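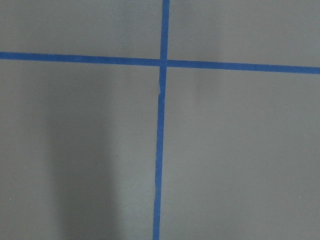

Rizwan reckons you should live in a house for a full year before you paint a single wall of it. You need to see every room in every kind of light, he says, and you need to get over whatever colour you were mad about when you moved in. He told me all this on the phone while I was standing in the hardware shop with a tin in each hand, so you can imagine how well it went down.

We've been in Zunddale since February and I lasted 3 months. In my defence, the back bedroom was the colour of old custard. Ceiling too! And the door, and the inside of the cupboard, which made me think somebody had a lot of custard paint left over and hated waste. I respect it, but I couldn't sleep in it.

So, paint. I'd assumed the choosing would be the fun bit and the painting would be the slog, and for me it was the other way round. I had 8 sample pots lined up on the windowsill at one point (they are still there, I keep meaning to deal with them) and every one of them looked like a completely different colour by teatime. There was a green called Hervieu that I was ready to marry at breakfast. By the evening it had gone the colour of a hospital corridor. Yanling came round, looked at all the patches on the wall and said she liked the one by the light switch, which was the custard.

In the end I went for a soft, chalky sort of pink. Not a sweet pink, more like the inside of a shell. It was the cheapest of the lot too, so I felt very smug carrying it to the car.

Prep took forever. I'd read that you should wash the walls down with sugar soap and I very nearly skipped it, and then I did one little test patch with a sponge and the water came up brown. Right, fine, whole room then. Filling took another evening. There were so many old picture hooks in that back wall, all at slightly different heights, as if someone had spent years trying to get one painting straight. I got quite fond of whoever it was.

Then masking. I am not a patient person but I do love tape. The skirting, the window frame, the edges of the sockets, round and round with a podcast on. I learned to press it down with the back of a spoon and to pull it off slowly at an angle, and my lines came out pretty good on three sides of the room. We don't look at the fourth side. The bookcase is going there.

The first coat was frightening. It went on the colour of a sticking plaster, all streaks, with the custard glowing through underneath, and I sat on the landing eating toast and wondering whether Rizwan would ever need to know. If you're at this stage, go to bed. Don't go over it again while it's tacky, even if you can see a bit you've missed, even if it's a really annoying bit. I did and it pulled a strip off right above the radiator.

Second coat on the Saturday, windows wide open, and by the afternoon it was lovely. All of it cost me £157 including the brushes and a roller I've already ruined by leaving it in the sink. I'd put the money for a decent roller in first next time and buy fewer sample pots.

Fasil asked in the comments last time whether I'd do the ceiling the same colour as the walls. I did think about it! But I'd had enough of being up the ladder with my neck cricked, so the ceiling is plain white and has had two coats, and it probably wants a third in the corner by the window.

Next up is the hall, which has woodchip on it. If anyone has taken woodchip off without crying please tell me how, and also whether a steamer is worth hiring, as the shop wants a deposit and I've got until the end of the month to decide.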